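From: Lleucu Mathias
Date: 4 December 2018
Subject: Re: Can they do the drawers yet?

> I see Skimberg are promising a kitchen helper again. Is anyone on
> here close to one that can put the cutlery away?

Dear all,

What a lovely question, and I'm sorry to be so slow with it! Two renders from our drawer simulation first:
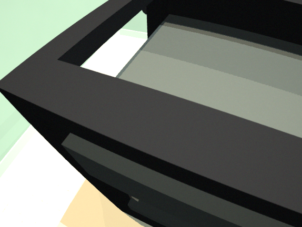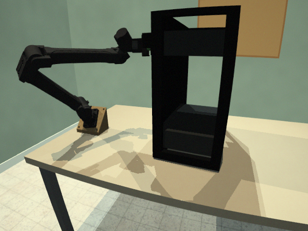
My own worry (I've bored you with it before) is that chores are all bits we never notice doing. At Terinard we ran 684 attempts in October, every one simulated, and the pulling was the easy half. Knowing when to stop was dreadful. Even a plain cabinet like ours, one drawer above another and the upper one with nothing in it when open, asks a good deal of an arm that has to work from the left-hand side. Add forks and I'd want another 50 tries before I said a word.

So no, not yet, but do ask me again!

Warmest wishes,
Lleucu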